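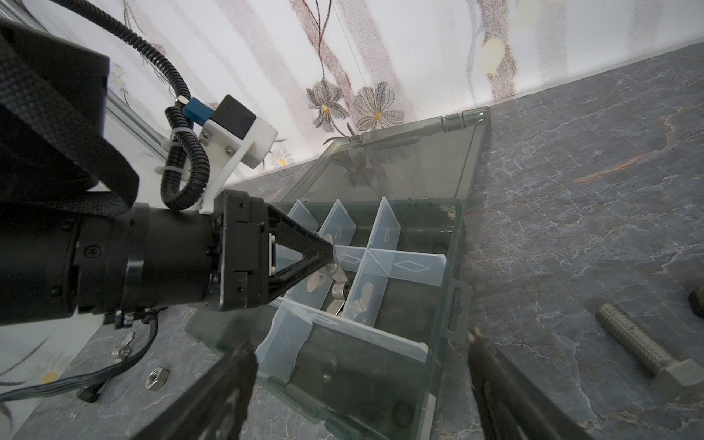

Sorting loose hardware into divider boxes

Print this thread | E-mail this thread

Posted by jarel_shed, 2022-02-19

I emptied three coffee cans of fasteners last night and I'm putting it all in clear organizer boxes with hinged lids. Wing nuts are giving me trouble. Do you sort them by thread or by finish? I have silver ones and a few with a pinkish tint, and I can't tell if those are a different size.

Reply from tinplate41

Thread. Finish doesn't matter once it's holding something. Run each one onto a bolt you know the size of and put it with its match.

Reply from mossy_bench

I disagree. I keep finishes apart because I do outdoor repairs and don't want to mix plated and plain. My box is a Biltow and it has enough compartments for both.

Reply from tinplate41

If you have that many compartments, fine. Most people will run out. I had 226 pieces and 13 compartments.

Reply from cillbridge_dan

Do the hex bolts go in with their nuts? I keep mine threaded together so the size is never a question.

Reply from mossy_bench

I tried that. Long bolts won't lie flat and then the lid doesn't close.

Reply from jarel_shed

Same here, the bolts are going in a drawer. Also, do your dividers lift? Small washers got under mine when I carried the old box upright.

Reply from cillbridge_dan

Some do. Carry it flat. I put a strip of foam inside the lid in March last year and it helped a little.

Reply from tinplate41

Foam sheds after a while. I'd skip it and put the washers in a jar.

Reply from jarel_shed

Going by thread. The pinkish ones get their own spot until I find a bolt that fits them.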